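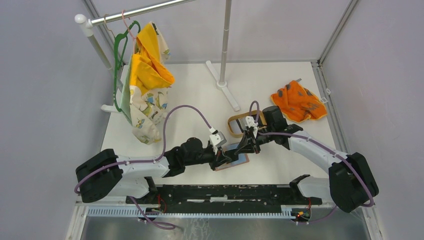 The shoulder season is the only part of the year when a resort town belongs to both its visitors and its people, according to Mamta Dwivedi, and most towns waste it. Her line gets quoted a lot in the trade. The second half gets argued with.

Home | Topics | Travel and tourism | Seasons | Talk | Print

Shoulder season

Shoulder season is the stretch of the travel year between high season and low season. Usually spring and fall. Prices sit in the middle, crowds too, and not everything is open. The term is used by hotels, airlines, tour operators and local tourist offices, not always for the same weeks.

Name

From the shape of a visitor chart. High season makes the head, and the slopes on each side look like shoulders. Older brochures also say "mid season" or "between season." Some operators split it into early shoulder and late shoulder and price them differently. "Off season" is sometimes used loosely for the same thing but properly means the low season, when many places are shut.

When it falls

Depends on the kind of place.

Beach resorts in temperate climates — late spring, then September into the middle of fall. Mountain resorts have a summer peak and a winter peak, so the shoulders fall between them: after the snow goes and before the hiking trails open, then again once the leaves are down. Tropical destinations go by rain, with the shoulder at either end of the wet months. Big cities have weak shoulders or none, since business travel and trade shows fill the gaps.

School vacations move all of this around. So do religious holidays that follow a lunar calendar. A week can be shoulder one year and peak the next. Hotels that set their rates far ahead get caught by this.

How it is defined

No agreed rule. Three methods are common.

By occupancy. A week counts as shoulder if room occupancy lands between an upper and lower line picked by the tourist office. Simple, but the lines get moved when results look bad.

By price. Whatever the hotels charge middle rates for. Circular, critics say, because the label then decides the price and the price decides the label.

By services. A week is shoulder if the main attractions run but on cut hours. Popular in mountain areas where the lifts and buses set the pace for everybody else.

Ľubica Vrabec, writing on small alpine resorts, argued for the services method. Her point was that a visitor doesn't experience an occupancy rate. A visitor experiences a closed bakery. She suggested that towns publish a plain list of what is open each week and leave the label off altogether.

Economics

Tourism has high fixed costs. A hotel pays for the building, insurance and core staff whether the rooms are full or not. Any guest who covers the cost of cleaning, breakfast and laundry and leaves a bit over helps pay for the rest. That is the whole case for the cheaper shoulder rate.

It stops working at some point. Opening a wing means heating it. Keeping a restaurant going means a cook, a dishwasher, a delivery. Below a certain number of guests it's cheaper to close, and small family hotels often do, for a few weeks, to paint and fix things and take there own vacation. Large chains are more likely to stay open all year and run short-staffed.

Airlines have a similar problem with routes. A seasonal route that runs into the shoulder on fewer flights per week keeps the airport slot and the ground crew contract alive. But fewer flights means fixed trip lengths, and travelers who want a long weekend drop out.

Labor

Seasonal workers usually get contracts tied to the peak. A longer shoulder can turn a short contract into one that covers most of a year, which matters for unemployment benefits, rent and whether people come back. Housing is the weak spot. Staff rooms in many resorts are let to guests at peak and only free up once the season is already winding down.

Training tends to be pushed into the shoulder as well. Guests sometimes notice. Slow check-in, new waiters.

Examples

Mallen. Lake town, summer peak. Used to shut hard after the last Saturday of the boat timetable. Two of the larger hotels, both run by Grewal, agreed to stay open through fall on condition that the ferry did too. The town paid for the extra sailings in the first year. Almost 600 beds were on offer, and the season was extended to 16 weeks counting both ends. Reaction was mixed. Shop owners on the waterfront liked it, the ones up the hill saw little change and said so at a public meeting that ran past ten at night.

Zeltard. Ski resort with a small summer trade. Tried the opposite. Declared a full closure between the seasons, all lifts and all hotels at once, and advertised it. The argument was that a half-open resort dissappoints people and they don't return. The closure also gave a clear window for trail repair. Walkers complained, mostly about the toilets. 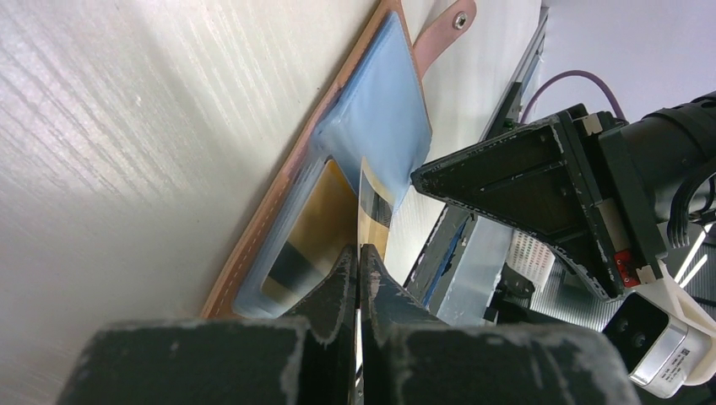
Package operators took a different route again. Kunico sold shoulder weeks at Zeltard and several lake towns as themed trips before the closure came in — mushroom walks, choir weeks, painting — on the idea that a group with its own program needs less from the town. The choir weeks sold. Painting didn't, mainly because of rain. When Zeltard closed, the trips were moved to Mallen, where the groups ate at the hotels and the restaurants got less out of it than expected.

Promotion

Usual tools: lower rates, free transit for overnight guests, food festivals, sports events, conference discounts. Running races and cycling events do well because the weather is cooler. Food festivals lean on harvest dates. A single event fills one weekend and leaves the days on both sides empty, so tourist offices try to string several together.

Retired travelers and couples without school-age kids are the core market. Remote workers are a newer one. They stay longer and spend less per day, and they care more about a quiet table and decent internet than about whether the boat tours are running.

Criticism

Main objection is from residents. The shoulder used to be a rest. Parking, an empty beach, a table without a booking. Stretching the season takes that away and the money mostly goes to the lodging business. Dwivedi's answer was that shoulder programs should be built around things locals use too, like evening buses and an open pool, and paid for out of the visitor levy.

Environmental groups point to trail erosion in wet months and to nesting birds in spring. On the other side, moving visitors out of the peak can ease pressure on water supply and roads. This only holds if they really move. Often the shoulder guests are extra and the peak stays just as full as before.

Another complaint is about honesty in advertising. Summer photos on a page selling November. Some booking sites now show opening hours next to the rate, most don't.

Related terms

Dead season — weeks with almost no visitors. Seasonality — the general pattern, usually measured by comparing the top month with the average. Early bird rate — a discount for booking ahead, unrelated to season though often confused with it. Visitor levy — a charge per night, in some towns lower in the shoulder months.

See also: Low season | Yield management | Resort town | Visitor levy

Shared 16 times | 2 comments

marsh_hen
Good overview but the Mallen part should say the ferry only runs afternoons in fall. We planned a morning crossing and sat on the dock with a thermos. Nice town though, would go again.

Torsten's dad
Worked three winters in a place like Zeltard. Full closure was better for staff, at least you knew your dates. The half-open years were the worst, called in for one coach party and then sent home again. Could someone add a bit on that under Labor?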